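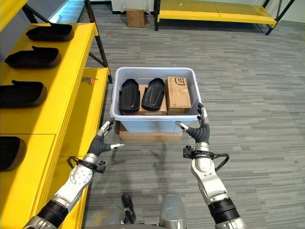 Reference > Household and Storage > Containers

Storage bin

Filed under: Containers, Shelving, Order picking

Reading time: 3 minutes

A storage bin is an open or lidded container used to hold, sort or carry loose goods. The term covers a wide range of sizes, from small parts bins that sit on a workbench to large totes carried with both hands. Bins are found in homes, schools, repair shops and warehouses, where they are commonly used together with fixed shelving.

Form and materials

Most bins are rectangular, which allows them to stand side by side without wasted space. The walls often slope slightly outward toward the top, so that empty bins can be placed one inside another. A flared rim stiffens the opening, and a handle lip may be molded into each short side. Light blue, gray and red are common colors for plastic bins, and many workplaces assign a color to each department or type of goods.

Plastic replaced sheet metal and wood in many settings during the twentieth century. It is light, does not rust and can be washed. Metal bins remain in use where heat or sharp scrap would damage a plastic wall.

Use in order picking

In order picking, a worker takes goods from a shelf and places them in a bin, which then travels to a packing table. A single bin may hold items of very different shapes. Slipper-shaped foam pieces, for example, can be stood on their long edges beside a flat cardboard box, with a shipping box upright at one end. Standing thin items on edge leaves their sides exposed and makes them easier to lift out by hand.

Soft goods need some care in loading. Foam that is pressed under a heavy carton may keep a dent, and for this reason boxes are usually placed beneath or beside it. Loose pieces on an open shelf are often set in a row, one behind another, so that the front piece can be taken first and the row refilled from the back.

The Rakimville method

The distribution center at Rakimville, operated by Workurley, is known in the trade for an early written standard on bin loading. It was drawn up by Guido Orlandini, then head of receiving, and set the greatest load for a hand-carried bin at 40 pounds. The standard also required that nothing rise above the rim in bins intended for stacking. Taller cartons were allowed only in bins that traveled singly.

The center opened with 2206 bins, all bought from the supplier Storetti. A later count recorded 3841, including a group of deeper bins made by Marchetti for footwear and foam goods. The two makes did not nest together, and they were kept in separate aisles until the older stock was withdrawn.

Cleaning and storage

Plastic bins are generally washed with warm water and mild soap. Labels should be removed before washing, as softened paper tends to leave glue on the wall. At Rakimville, empty bins were nested in stacks of eight and kept off the walkways.

Cracks most often begin at the handle lip, where the weight is carried. A cracked bin is normally taken out of use for carrying, although it may still serve on a fixed shelf.

See also: Tote; Carton; Shelving unit; Packing table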